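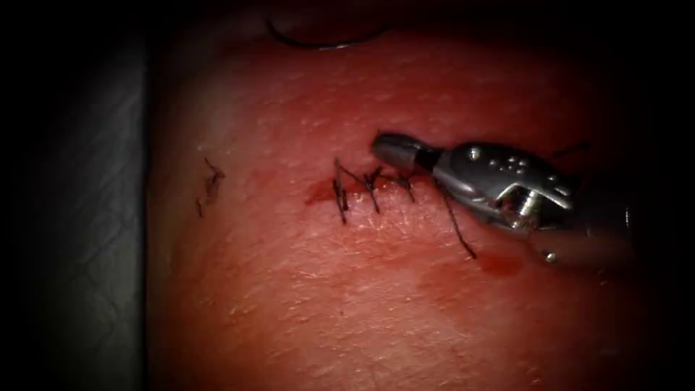
Two-arm suturing rig in a shared shop: is thread tension worth chasing without force sensing?

Posted by mustinum_bench

We've been building a small two-arm suturing setup at Trilside, the shared workshop I rent bench time in. Wristed instruments, cable driven, run by hand from a pair of controllers. It only ever works on tissue pads. After 217 attempts I can get three stitches across a short cut and the edges come together in a thin ridge, so at a glance it passes.

My trouble is with the tails. On the left stitch they're long and stiff, sticking up on one side and hanging well down on the other. The right one came out as a short, neat V. I ran the same motion script for the knots and only did the positioning by hand. One of the guys at the shop says I need force sensors in the wrists, and the cheapest route he found came to 400 dollars an arm. I have my doubts. Has anyone fixed this kind of thing in software, or is that wishful thinking?

Motors are the Pacheco ones everybody buys. Control loop is at 2,000 Hz, or so the board claims.

Benedita Patrício

Don't buy the sensors yet. Tail length has very little to do with tension. It depends on where you grab the thread before the first throw and where you cut it, and you say you're positioning by hand, so you've got your suspect. Mark the thread with a paint pen at a fixed distance from the needle and always grab at the mark. Do a couple of pads that way and compare.

I'd also quit judging by the ridge. A closed edge on top can hide a gap underneath. Slice a finished pad straight across the cut and look at it from the side. When I did that with mine in March I threw out most of what I'd been calling good.

And clear your scraps between stitches. There's a crumpled bit of cut thread lying left of the wound, and loose pieces like that get caught in the jaws sooner or later.

jeris_fan9

just get the sensors, software guys always say they can fix it and then its six months later. also check your cables for stretch

Folke Sandberg

I'd go along with Benedita on the marking, less so on tension being a side issue. Motor current will give you a crude number for free. Friction in a cable wrist swamps small loads, so I wouldn't trust it for anything gentle, but it should show you if one knot is getting pulled a lot harder than the next.

I'm also wary of "same motion script." Same commands, sure. Put a dial indicator on the jaw and send it to one spot 9 times from different directions before you believe the tip goes where you tell it. If it wanders, no sensor at any price is going to even out your knots.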